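Storkent Publishes First-Year Results on Household and Shop-Floor Chores

Machines can clear a table in good conditions, but still need help with lids, cloth and anything made of glass, company reports

February – Storkent, a developer of software for robot manipulation, today published the results of its first year of chore trials. The report covers 38 everyday tasks taken from home kitchens, laundry rooms and small workshops, and states for each one whether a machine can now do it without a person stepping in.

For most of them, the answer is no. Of the 38 tasks, 8 were completed reliably enough for Storkent to call them ready for supervised use. These include moving cups from a table to a tray, sorting boxed parts into bins and wiping a flat counter. Another group of tasks was completed on some runs and failed on others. The rest, including folding a fitted sheet and putting a lid on a pot that is not sitting level, were not completed at a useful rate.

"People ask us when a robot will do the dishes, and they want a year," said Valentin Mihăilă, head of research at Storkent. "We can tell them which parts of the job work today. Picking up a cup works. Picking up a glass lid that is lying flat is a different matter, and a kitchen has both."

The trials were run on Ulex, the company's training and evaluation software. Ulex learns from demonstrations in which a person carries out a chore using hand-held grippers. The recorded movements are then used to train a robot arm fitted with the same type of fingers. Storkent recorded 271 hours of demonstrations for the report, most of them short jobs at a table or bench.

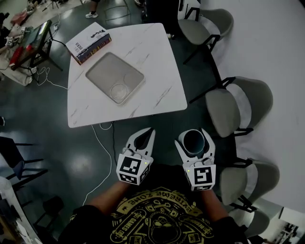

A demonstrator holds a dark gray cup in the right-hand gripper. The tray on the table holds a round glass lid.

Demonstrators were asked to work at a normal pace and were not told to avoid mistakes. Drops, second tries and awkward grips were kept in the training material. Storkent found that models trained with these recordings recovered from a slipped object more often than models trained on clean runs alone.

Clear and shiny objects were the most common cause of failure in the kitchen tasks. In the workshop tasks the main problem was parts that arrived in a heap, where the machine often took hold of two pieces at once. Lighting also mattered. Several tasks that worked in the morning failed later in the day when the sun reached the bench, and these are counted as failures in the report.

Speed remains a limit. On the table-clearing task, the best result took 4 times as long as a person doing the same work. Storkent does not expect this to be a barrier in shops where the job can run overnight, but says it will matter in homes.

Part of the shop-floor work was carried out with Pascu, a maker of door and cabinet fittings, which tried the system at one of its packing benches.

"It packed hinges well and it packed handles badly," said Cleiton Pimentel, operations manager at Pascu. "We kept it on hinges. Someone still walks over when it stops, and on a bad shift that is quite often. I would not put it on a line by itself yet, but I would like to see the next version."

Storkent will repeat all 38 tasks next year using the same scoring rules, so that the two sets of results can be compared. A second series, called Gunance, will add chores that need two hands working together, such as opening a jar, bagging loose items and hanging a shirt. Recording for Gunance has started.

The full report, with a results table for each task and notes on every failed run, is available on request from the Storkent press office. Research groups may also apply for access to a portion of the demonstration recordings.

About Storkent

Storkent develops software that teaches robot arms to handle ordinary objects. Its products are used in packing, light assembly and research. Ulex and Gunance are product names of Storkent.

Press contact: Storkent Press Office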